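Filed under: Around the House, Small Repairs

I spent most of August going through the hardware drawer. It is the bottom one in the kitchen, left of the stove, and it has been the place where small things go since we moved into the house on Gravus Street. Batteries, picture hooks, the feet off a chair we no longer own. It had reached the point where it opened four inches and stopped, and to get any farther I had to slide a ruler in and push down whatever was standing up.

My method was to take everything out and put it on the dining table, on an old white sheet so the small parts would show up. Then I picked things up one at a time and decided. I gave myself an hour a night after supper and quit at nine whether I was finished or not.

The easy part went fast. Dead batteries went in a jar for the recycling place on Kestdale Road. Keys went in a bowl. I tried every key in every lock we have, including the shed and the old suitcase, and kept 4 of them. Screws I did not sort by size. I have done that before and it lasts a week. They all went into one wide jar and when I need one I tip it out onto a plate.

The slow part was the parts. By parts I mean anything that is clearly a piece of something else. I had a white plastic elbow, a spring, a rubber ring, two little brass sleeves, and a lot of knobs, caps and covers. The trouble with a part is that you can't tell if it's trash until you know what it came from, and sometimes you find that out a week after trash day. I threw away a flat gray clip last spring and then found the blind it belonged to hanging crooked in the back bedroom.

So this time I made a rule. Each part got put on something plain and white and looked at by itself, and then I walked through the house with it. If I got back to the table without finding its home, it went in a shoebox marked with the month. The shoebox stays until Christmas and then it goes out without being opened. 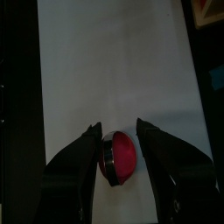
The red one, with the silver and black band along its edge.

I liked the red one right away, which did not help me decide. It's shaped like half a ball, shiny on the face, and the band has a chrome look in one part and goes dark in the other. I took it around to the stove, the washer, the lamp in the hall and the bathroom cabinet. No luck. I thought it might be the cap off the old Olada coffee pot, but the pot went to my cousin years ago, so I called her.

My cousin is Senga Lindsay and she keeps everything. She said her pot had its cap, it was black, and did I want the pot back. I did not want the pot back. She suggested it could be off a toy or the end of a curtain rod. I checked the rods. Ours have wooden ends, and all of them are there.

It went in the shoebox. I am noting it here mostly so that if I come across a bare spot of the right size in November I will remember where to look.

Once the table was clear I washed the drawer out with dish soap and let it dry overnight. I bought a divider tray from Gauthier Hardware for $12 and it fit after I trimmed one side with a utility knife. Tape, scissors and the good screwdriver are in front. Light bulbs don't live in there anymore — they moved to the closet shelf, where they should have been all along. String is in the back left, in a ball, with a rubber band on it.

The pile that left the house filled over half a grocery bag. I found 89 cents, a library card from two towns ago, and the warranty for a fan. I also found the tape measure I had replaced in June, so now there are two, and one is in the car.

Next is the cabinet over the refrigerator. I need to borrow a taller stool first. If you have a good way of keeping lids with the containers they go to, leave it in the comments, because that is mostly what is up there.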